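**Ututmont block sorting and storage – progress to 19 June 2023**
Prepared by Flor Salazar for Cameron Leckie

Work on the sample store has gone ahead as planned since the last report. The old shelving at Ututmont is out, the floor has been swept and repainted, and the second delivery from Prider came in complete. We have spent almost 700 of the materials budget so far, mostly on labels, pallets and a new set of scales.

The main job this period was agreeing how the test blocks are to be kept. Until now each size had its own box, and people put blocks back wherever there was room. We have moved to open metal bins with red and green blocks kept together, and the colour tells staff which size group a block belongs to. The bins are second-hand and show it. The floors are scratched and the coating has gone in patches on the walls, but they are sound and we don't intend to repaint them. 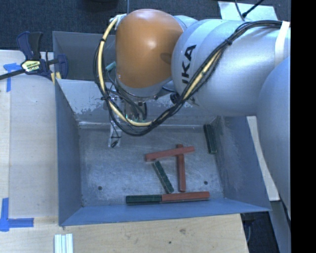
Blocks are laid in the bins flat and in no set order. We did try stacking them in rows at first, but it took too long and the rows were soon out of line again. The only firm rule now is that a bin should not be so full that blocks hide one another completely. Where one block lies across another it can stay like that, as long as both can be seen from the top.

Of the 13 bins ordered, two were sent back to Sung with bent rims. Replacements are promised for July. The others are in use and have been given numbers on the outside. The list of contents is kept on paper by the door and copied into the Skendeo sheet at the end of each week.

Two matters are still open:

- Dust. The red blocks shed more than we expected. We would like a small vacuum cleaner for the store, and I will send a price separately.
- Chipped blocks. We have been keeping them with the rest. Cameron asked whether they should be set aside – I think they should, once we have a spare bin.

Next period we will finish the labels, check the written list against every bin and clear the last of the old boxes from the corridor. No change to the end date is requested.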